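Call for participants: teleoperators and one controls builder, Rurkby two-arm laundry build

Posted Dec 7, 2019

Rurkby is a two-arm build run out of the shared workshop at Cerkwood. The task is household laundry: take clothing from a basket, load a front-loading washer, close the door, unload. The arms, wrists and two-finger grippers are assembled and running under manual control. The policy code is at an early stage and needs recorded runs from more than one pair of hands.

We have logged 1,334 runs since November. The target for the first training set is 3,577. Nearly all runs so far were driven by two people, and the data shows it: same approach angle, same grip on the basket rim, same pause before the door.
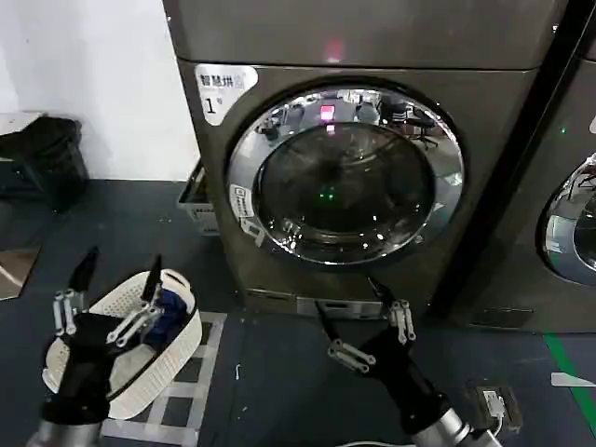 Teleoperators work in two-hour shifts, evenings or weekends. A run starts with the basket on the floor and ends when the operator calls it, completed or failed. Failed runs are kept and tagged. Between runs you reset the basket and the clothing according to the card for that session. No robotics background is needed. You should be able to stand for the full shift and write a short, legible log entry after each run.

The controls builder takes over the gripper side from Jomar Pascual, who is moving to the drive base. Open items:

- finger pad slip on wet cotton
- wrist cable routing on both arms
- force limit for the door push, currently set by hand
- logger drops samples when both grippers close at once (ticket 773)

Required: working Python, basic soldering, experience with motor controllers of any make. Useful: some CAD, access to a 3D printer.

Neither role is paid. Operators get free bench time at Cerkwood on the days they work. The builder gets a key and a parts budget, approved monthly.

To apply, write to Liên Ninh through the Cerkwood members' desk with the subject line "Rurkby operator" or "Rurkby builder". Give your available hours and, for the builder role, a link to one finished project. New operators drive a practice session before any of their runs are recorded.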